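Area: How Much Flat Space Is Inside a Shape?

Have you ever helped somebody paint a bedroom wall, or spread frosting over the top of a cake, or put down a blanket for a picnic and then discovered there wasn't quite enough blanket for everyone's legs? If you have, then you have already been thinking about area, even if no one used the word. Area is a measurement, just like length or weight, and it tells us how much flat space there is inside a shape.

We are going to take our time with this one. Get a pencil and some squared paper if you have any in the house (graph paper, the back of an old math notebook, anything with little boxes on it), and maybe a snack too, because measuring is hungry work.

Why we measure in squares

When you measure how long something is, you use a ruler, and the ruler is marked off in inches or centimeters. An inch is a little piece of line. You see how many of those little pieces fit along the thing you are measuring, one after another, and that's your length.

Area works in a very similar way, except that little pieces of line won't do the job anymore. You could lay inches end to end all day long and you would still never cover a tabletop, because a line doesn't have any width! So we need a little piece of flat space instead, and the handiest one is a square. A square that is one inch long on every side is called a square inch. A square that is one foot long on every side is called a square foot. And if you live in a place where people use centimeters and meters, you can have square centimeters and square meters too.

Why squares and not circles? Try it with some pennies. Push them together as tightly as you can on a sheet of paper and look closely. There are always little gaps where the paper peeks through. Squares fit side by side with no gaps at all, and they line up in nice straight rows, and those rows are going to be very useful to us in a moment.

Rows and more rows

Draw a rectangle on your squared paper that is five boxes long and three boxes tall. How many boxes are inside it?

You could point to each box and count: one, two, three, four, and so on. That's a perfectly good way to do it, and if you did it carefully you got to 15. But look at the rows. The top row has five boxes in it. The next row has five boxes, and so does the bottom one. Three rows of five is 5 + 5 + 5, or, if you know your times tables, 3 × 5 = 15.

So there is our rule for rectangles, and it is one of the friendliest rules in all of math:

Area of a rectangle = length × width

Some books say "base times height" and some say "length times breadth." They all mean the same thing. One side times the side next to it. It doesn't matter which one you say first, either, because 3 × 5 and 5 × 3 come out the same. Turn your paper sideways and see for yourself. Now you have five rows with three boxes in each, and no boxes have fallen off.

Yuxi Zhong bakes a cake

Let's try the rule on something tastier than graph paper. Yuxi Zhong is baking a cake in a rectangular pan, and the top of her cake is 12 inches long and 9 inches wide. She wants to cover the whole top with chocolate squares, each one exactly one inch on a side (lucky Yuxi!). How many chocolate squares does she need?

We multiply the length by the width:

12 × 9 = 108

She needs 108 chocolate squares, and the area of the top of the cake is 108 square inches. Her brother thinks she should buy a few extra, and I agree with him.

Notice the word "square" in that answer. If you only write "108 inches," you are talking about a length, and that would be a very long, very skinny cake. When the answer is an area, we always say square inches, or square feet, or square whatever-we-used. There's a short way to write it too, with a small raised 2 after the unit, like this: 108 in². You read it out loud as "one hundred eight square inches."

Rectangles are everywhere once you start looking for them. Doors are rectangles, and so are cereal boxes (each side of one, anyway), envelopes, beds, soccer fields, and the pages of most books. Every one of them has an area, and for every one of them you only need to measure two sides.

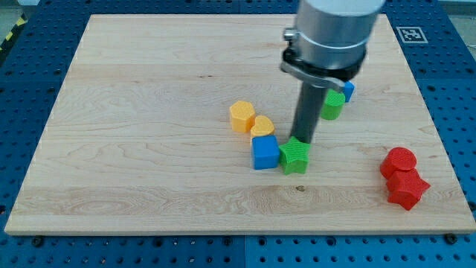
A wooden board on a blue table full of holes. To find the area of the top of a board, multiply its length by its width.

What about a square?

A square is a rectangle too. People sometimes get a little upset when they hear that, but it's true! A rectangle is any shape with four straight sides and four square corners, and a square has all of those. It just happens to have four sides of the same length as well.

That makes the area even easier to work out, since you only need to measure one side. If a square garden bed is 30 feet on each side, its area is

30 × 30 = 900 square feet

Multiplying a number by itself like this is called "squaring" the number, and now you know where that name comes from. Thirty squared is 900, and a square with sides of 30 has an area of 900. The number and the shape go together.

Area is not perimeter

These two get mixed up all the time, by grown-ups as well as children, so let's slow down here.

Perimeter is the distance around the outside of a shape. If an ant walked along the edge of your notebook until it got back to where it started, the perimeter is how far it walked. Area is the space inside. If the ant wanted to paint the entire cover of the notebook (an ambitious ant), the area is how much it would have to paint.

Suppose Pádraig Tully has a vegetable patch that is 10 feet long and 4 feet wide. To put a fence around it, he adds up all the sides:

10 + 4 + 10 + 4 = 28 feet

That's the perimeter, and it's in plain feet. To cover the patch with straw for the winter, he multiplies:

10 × 4 = 40 square feet

That's the area, and it's in square feet.

Now, a puzzle. Can two shapes have the same perimeter and different areas? Take a rectangle that is 7 feet by 7 feet. Its perimeter is 28 feet, the same as Pádraig's patch, so it would need exactly as much fence. But its area is 7 × 7 = 49 square feet. He could grow nine more square feet of carrots with the very same fence! Try some others on your squared paper. What happens with a patch that is 13 feet by 1 foot? You'll find it still needs 28 feet of fence, but there's only room for 13 square feet of vegetables, and they'd better be vegetables that like standing in line.

Shapes with a piece missing

Not every room or garden is a neat rectangle. Plenty of them are shaped like the letter L, with a corner that seems to have been bitten out. Don't worry, you don't need a new rule for these. You only need to draw one line.

Zeyu Liao's bedroom is shaped like an L. He draws it on paper and then draws a straight line across so that the L turns into two rectangles. The big one is 10 feet by 8 feet. The small one is 5 feet by 4 feet. He finds each area by itself:

10 × 8 = 80 square feet
5 × 4 = 20 square feet

Then he adds them together: 80 + 20 = 100 square feet. That is how much carpet would cover his floor.

You may have noticed that there are two different places where you could draw the line across an L. Either one will work. The two smaller rectangles will be different, but when you add them up you get the same total, because the floor itself hasn't changed. If your two answers don't match, go back and check the lengths of the sides. That is nearly always where the trouble is.

A word about big numbers

Areas grow faster than you might expect. Think about a square that is 2 inches on each side. Its area is 4 square inches. Now make each side twice as long, so that it is 4 inches. Is the area twice as big too?

Draw it and see. The area is 4 × 4 = 16 square inches, and 16 is four times as much as 4! When you double both sides, you get twice as many rows and every row is twice as long, so the area is doubled and then doubled again. This surprises just about everybody the first time, and it's worth drawing more than once until it feels right.

It also means that areas can get large in a hurry. A playground that is 50 feet long and 20 feet wide doesn't sound enormous, but its area is already 1,000 square feet.

Now you try

Get your pencil ready. The answers are at the bottom, so cover them with your hand.

1. A bath towel is 5 feet long and 3 feet wide. What is its area?

2. A square tile is 6 inches on each side. What is its area?

3. Chandrasekhar Mathew has a poster that is 24 inches tall and 10 inches wide. What is the area of the poster? What is its perimeter?

4. A porch is shaped like an L. It can be split into one rectangle that is 9 feet by 4 feet and another that is 3 feet by 2 feet. What is the area of the whole porch?

5. This one is harder. A rectangle has an area of 24 square inches, and one of its sides is 6 inches long. How long is the side next to it?

Answers

1. 15 square feet
2. 36 square inches
3. The area is 240 square inches. The perimeter is 68 inches.
4. 42 square feet (36 + 6)
5. 4 inches, because 6 × 4 = 24

If you got number five, very well done! You worked the rule backward, and that takes some thinking. If you didn't, draw a row of six boxes on your squared paper and keep adding rows underneath until you have 24 boxes altogether, then see how many rows you made.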